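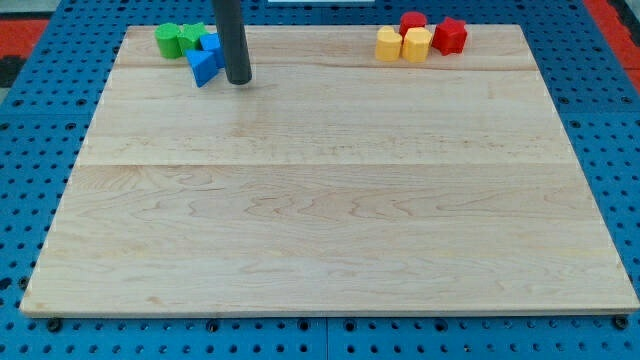 Station 3, maple board on the perforated table, tool down next to the green and blue blocks. Yellow and red are on the other side.

Thread: Block sorting cell, what happened to the hand station

jelinek_n
Posting because two people asked in the feeders thread how our kitting line changed after the cell went in. We pack shape-sorter sets. Until April the blocks were grouped by color by hand at four benches, then passed to boxing. Now one bench is the station in the picture and the arm pushes the blocks into groups with a plain rod. No gripper. Greens and blues go left, yellows and reds go right, and an operator takes over from there.

Staffing on the shift is the same. The work is different. The sorters used to handle every block and caught bad molding by feel, mostly flash on the star points. The arm does not feel flash. We moved that check to boxing and did not change the boxing rate, and that was a mistake. Rejects found after boxing went up for 5 weeks until we put a second person there.

Happy to answer questions on the station itself. I am not the programmer.

tabletop_ray
Why a rod? With a suction cup you could place the blocks straight into the tray and skip a handling step.

jelinek_n
We tried a cup. It worked on the cylinders and was poor on the stars, where there isn't much flat area clear of the points. The rod treats every shape the same way. It is slower per block and it stops less. The supervisor's log for the cup trial is mostly the word "dropped."

kfeld
How do you handle triangles? In my experience a round tool on a pointed part turns it instead of moving it.

jelinek_n
It turns, yes. The program pushes on a flat side if it can find one and otherwise makes two short pushes. Orientation doesn't matter to us at this step, only which group the block ends up in. If you need orientation, don't copy this.

prysgough
I work the same line as Norbert, on the other shift, and I see it differently. Prys Gough, kitting, eleven years on benches before this.

"Staffing is the same" is true on paper. Four of us used to sit at adjoining benches and swap every hour. Now one person stands at the cell and clears it, two are on boxing and one floats. The cell job is the one people try to get out of. You wait for the arm, you take the groups off, you put the next lot on the board, you wait. The old job was dull too, but you set your own pace and could talk to the person next to you.

The pay grade didn't change either. The cell operator resets faults, logs them and does the morning position check. At Randell, where my brother-in-law works, that is a technician task with a technician rate.

jelinek_n
Agreed on the rate. I raised it. On the waiting, the cycle could be shortened, but the blocks start tipping when the push is fast. The tall ones go first.

prysgough
I don't want it shorter. I want the rotation back. One hour at the cell and then off it.

mdunne
Devil's advocate: wrist complaints. We had a hand sort on a similar product and two people were on restricted duty at any given time. After the changeover that went to zero. Dull is a real cost, but so is tendonitis.

prysgough
Fair, and ours have dropped as well. My back is worse from standing on concrete. We asked for a mat and a stool. The mat came on a Tuesday. Still no stool.

kfeld
Question on the surface. Why put a wooden board on top of a perforated table? I'd have mounted a plastic sheet.

jelinek_n
Two reasons. Blocks catch on the holes if you push them directly over the table. And the board was available. It sits against four black fasteners along the front edge, so after cleaning it goes back to the same place. The seams between the planks need to be flush. We sanded one of them after hexagons kept stopping on it.

tabletop_ray
Wood moves with humidity. Expect to sand again.

jelinek_n
Expected. The operator runs a straightedge over the seams before start. It's on the sheet.

prysgough
It's on the sheet because Michalík on nights found it and wrote it on the sheet. Which is my other point. Most of what makes this thing run was worked out by the people standing at it. The integrator, Jaltulis, was on site for 3 days.

mdunne
What throughput do you get, if you can say?

jelinek_n
Best shift so far was 543 sets. By hand a good shift was more than that, and management knows it. The case was made on consistency between shifts, and on that it has delivered. The plan says 1,000 sets with a second cell. I don't believe the figure without a feeder, because loading by hand would take all of one person's time.

tabletop_ray
So you have a slower line, the same headcount and an inspection problem you didn't have before. I'm not seeing the win.

jelinek_n
We can fill the night shift now. Before the cell we couldn't hire four sorters for nights, and that line stood idle. If you can staff all your benches, I would not recommend it.

kfeld
That should have been in the first post.

prysgough
Update on the rotation: hourly swaps are approved as a trial, both shifts, boxing included. Aden in scheduling is drawing up the chart. The rate question is still with HR. I'll post when there is an answer.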